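1/ A thread on black cotton: why it fades, what the fading consists of, and what washing habits change. I worked in a dyehouse lab and now do textile testing on contract. No miracle products at the end.

2/ Most black cotton clothing is dyed with one of two families, reactive or sulphur. Reactive dyes form a chemical bond with the fibre. Sulphur dyes are made soluble, taken up, then oxidised so they become insoluble and stay put inside the fibre. The label will not tell you which you have bought.

3/ Sulphur black is cheap and deep and does well in water. It does badly with chlorine bleach, which destroys it quickly. Reactive black has fair resistance to washing, but only if the loose dye was rinsed out properly at the mill. That rinsing costs water and time and is the first thing to be shortened when an order runs late.

4/ So the dye that comes out in your first few washes is mostly dye that was never fixed. It is surplus. Losing it changes the shade very little. It does mark other things, so wash new black items with other dark items until the rinse water runs clear.

5/ The greyness that arrives later has a different cause. Two causes, usually, and people mix them up.

6/ The first is surface fibre. Rubbing breaks the outer fibres of the yarn and they stand up as fuzz. Fuzz scatters light. The dye underneath may be as dark as on day one, but you are looking at it through a pale haze. Under a low-power microscope this is obvious.

7/ The second is deposit: detergent residue, lint from towels, and minerals if your water is hard. This one is often reversible. A warm wash with no detergent at all, plus an extra rinse, removes a fair amount of it.

8/ A quick test to tell them apart. Wet a small patch with clean water. If the patch goes fully black and stays the same depth as the inside of the seam, the dye is still there and the surface is the problem. If it stays brown or rusty compared with the seam, you have lost dye.

9/ Compare on a plain white surface in even light. A coloured worktop shifts your reading of a near-black more than you would expect, and folds hide differences. Daylight from a north-facing window is adequate.

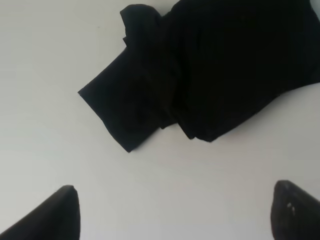
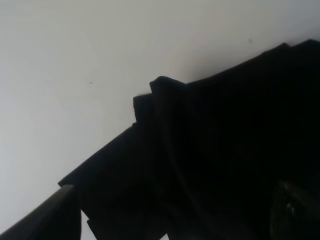
Black cloth against a pale surface, both pictures.

10/ On to the machine. I ran a small comparison in April on a plain black jersey from Gondska, washed in two groups. One group went through right side out, the other inside out. Same programme, same load weight, same liquid.

11/ The inside-out group kept a visibly cleaner face. The effect was larger than anything I got from changing detergent. Turning the garment moves the rubbing to the side you do not look at. It costs nothing.

12/ Load size matters in both directions. An overfull drum creases the cloth hard and rubs along the creases, which is where those pale lines on trousers come from. A nearly empty drum lets things fall further and slap. Follow the rated load for the programme and do not guess from how full it looks.

13/ Temperature. Cooler is kinder, and 30 is fine for ordinary wear. But if you never go above 30 you build up grease in the cloth and in the machine, and grease holds lint. An occasional 40 does more good than harm on plain cotton. Check the label if there is elastane in it.

14/ Detergent. Use one without optical brightener and without bleach. Powders sold for whites usually contain both. Brighteners glow faintly blue under daylight and lift a black towards grey. I tested Omby liquid and Skodari liquid on the jersey and could not separate them by instrument or by eye. Bright powder was measurably worse, as its ingredients list would suggest.

15/ Dose matters more than brand. Most people overdose. In soft water, use the lowest line on the cap. Surplus detergent does not rinse out well on a short programme and dries as a grey film.

16/ Vinegar and salt. Neither fixes dye on a finished garment. Salt is used in the dyebath to push dye towards the fibre, and that is where the idea comes from. At home, without the bath, it does nothing useful. Vinegar will shift some limescale film, and that is the whole of its effect. Do not add it to the drum every week, as it is hard on some rubber seals.

17/ Drying. A tumble dryer is rubbing plus heat, and the fluff in the filter is your shirt. Line drying is better, in shade. Sulphur black in particular turns brownish in strong sun. If you have to use full sun, turn the garment inside out.

18/ Redyeing. It works on loss of dye. It works poorly on fuzz, because the broken fibre is still standing up afterwards. Shave the surface first with a fabric comb, then decide. Polyester thread will not take cotton dye, so expect the stitching to stay as it was.

19/ Storage hardly affects the colour, with one exception. Fold lines left in place near a window fade along the exposed edge. Move things now and then or keep them in a drawer.

20/ Short version for those who skipped down: inside out, correct load, low dose, no brightener, dry in shade. Wool and silk use other dye families and most of the above does not carry over. I will do wool separately.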